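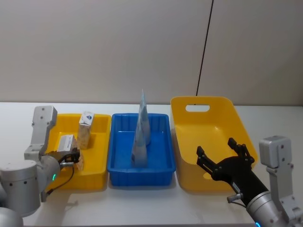

Testley, Friday, June 28, 2019

Minutes of the working group on taught handling

In the chair: Conall Ó Dubhghaill. Also present: two members from Mandham and the bench team. Apologies were received from Drudmont.

The minutes of the last meeting were agreed, with one change. Under item 4, "the arms can be taught to sort" now reads "the arms are being shown how to sort". The chair asked that this wording be kept to from now on.

1. Progress on the sorting task

The bench team reported 100 showings on file, all done by remote control with an operator driving both arms. The layout has stayed the same since January: shallow yellow tray on the left, shallow blue one beside it, deep yellow bin on the right. Small boxes and soft packs are used as goods.

The chair asked how many of the 100 were clean from start to finish. The team said that depended on what was meant by clean. A showing with a dropped item had been kept if the operator picked it up again. The chair did not think this was an answer and asked for a written rule. Of the showings, 13 have been set aside because the operator paused for too long.

Mandham asked whether two operators would show the same job in the same way. The team thought they would not. It was noted that the plan for 1000 showings assumes they will, or that it does not matter — the plan does not say which.

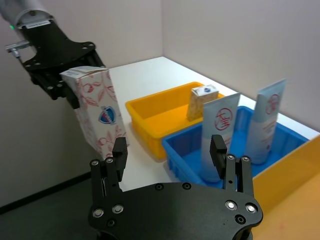 GRIP AND HANDLING

2. Boxes held from the top

Members looked at the left gripper holding a flowered tissue box by its top end, with the box hanging at a slant just over the table and the other gripper open in front. Mandham doubted that a person would choose to hold a box like that, and asked what exactly was being taught. The team replied that the operator works from the views on the screen and takes the grip that can be seen best. The chair said the arms would then learn the limits of the screen along with the job. No one disagreed.

The tubes standing cap-down in the blue bin were also raised. Mandham wished to know who had decided they should stand up, and whether any showing began with them lying flat. None does.

3. Showing by hand

Salgado's offer of a hand-guiding kit was discussed. The claim that it halves operator time was not backed by any figures in the papers. Agreed to ask for a loan, and to make no order before the next meeting.

4. Actions

Bench team: written rule on which showings are kept.
Bench team: a set of showings with the tubes lying flat.
Chair: write to Salgado about the loan.
Mandham: comments on the plan for 1000 showings.

The request for more operator hours was left on the table.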